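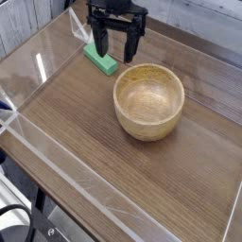
The little wooden bowl and a green block, on the table.

I've had wooden bowls for years and spent most of those years treating them badly. Too much washing-up water, too little oil, and once (I still wince) a whole night in the sink. So I've written down how I look after them now, and it only takes a few minutes!

You'll need a small bowl, a soft sponge, two old cotton cloths and some food-safe oil. I use one called Bunach, which I got from Cyrill Wyss when he was clearing out his shed, but any food-safe mineral oil will do.

First, wipe the bowl out with a barely damp sponge and a drop of washing-up liquid. Go round with the rings of the grain, right down into the bottom, and don't forget the underside. Rinse quickly and dry it with the first cloth straight away. Then leave it on its side overnight – not on the radiator, please, that's how my big salad bowl got its crack.

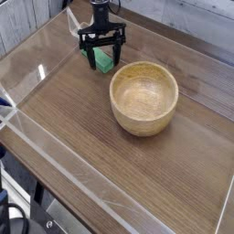 Deep bowls are fiddlier than shallow ones, as the bottom always wants more oil than the sides. I pour a teaspoonful straight in and work it up the walls with the second cloth, then do the rim and the outside with whatever's left. Give it 17 minutes or so if you're in a hurry, or until after supper if you're me, and buff off anything that's still sitting on the surface.

If it feels sticky the next morning you've used too much – just buff it again. I do mine every couple of months, more often in winter when the heating's on. Spread the oily cloth out flat outdoors to dry before you bin it.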